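Kitchen Storage and the Household Inventory: Notes for the Coming Year

Readers of this blog will recall that in July I undertook to keep a complete written inventory of the dry goods in my household. The undertaking followed a correspondence with Yasmine Ghoneim, formerly of the Humthorpe Public Library, concerning the domestic account books held in its local history room. The present entry reports on the first months of that work and sets out the rules I intend to follow from here.

The Humthorpe books are modest documents. Most were kept by women managing farm households, and they record flour, sugar, tea, lamp oil and the wages of seasonal labour in a single running column. One ledger runs to 1000 entries and contains no remark of a personal nature until its final page, where the writer notes the colour of a new kettle and her dissatisfaction with it. I have found them excellent company. 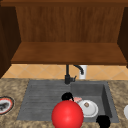

My own ledger is arranged by location, following the practice of the older Humthorpe books, in which the pantry, the cellar and the dairy each receive a separate heading. I had first attempted an alphabetical arrangement and abandoned it within a fortnight, having entered rolled oats under both O and R. Under the present system every page corresponds to a place where a person may stand and look. A wide wooden shelf with a dark panel at either side, for instance, makes a sensible unit of record: its limits are plain, and any member of the household can be told which shelf is meant. Drawers have proved more difficult, and I have not yet settled whether the drawer of tea towels belongs in the ledger at all.

The columns are four in number: item, quantity, date of purchase, and date of last use. The fourth was suggested by Othmane Tahiri, who kept stores for a mining camp in northern Ontario before his retirement and who regards a quantity without a date as gossip. I was at first reluctant to include it. The column has since revealed that the household owns a tin of treacle purchased for a single recipe, and that the recipe has been mislaid.

Régis Bouvier has written to ask whether the exercise saves money. I am unable to give him a satisfactory answer. Purchases of rice and lentils have certainly declined, but this may be attributed to the discovery of existing supplies, and the effect cannot be expected to continue once those supplies are consumed. The ledger itself, a cloth-bound book from Koo Stationers on the main street, was not inexpensive.

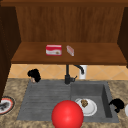
Open shelving in an upper cabinet, with two items left of centre.

On the matter of frequency, I can now make a firm recommendation. A weekly count is excessive and invites resentment in the home. A quarterly count is too infrequent, as the memory of what was eaten in the meantime cannot be relied upon. A count every 15 days has proved tolerable. It is conducted after supper, with one person reading aloud and the other writing, and the roles are exchanged on each occasion in the interest of fairness.

Certain items are exempt. Spices are recorded as present or absent only, the weighing of cumin having occupied an entire evening in August. Opened packages are entered at the nearest half. Preserves given by neighbours are entered under the name of the giver — a courtesy borrowed from the Humthorpe books — so that the jar may be returned to the correct address.
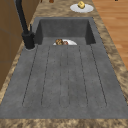 There remains the question of what should be done with a ledger once it is full. Yasmine Ghoneim advises that it be retained, and that the household's address and the years covered be written inside the front cover in pencil. Erick Mwakyusa, who has kept garden records for much longer than I have kept these, stores his completed volumes in a biscuit tin and consults them chiefly to settle disagreements about frost. I propose to adopt both practices.

Correspondence on the classification of tea towels may be left in the comments.

Posted 9/12/26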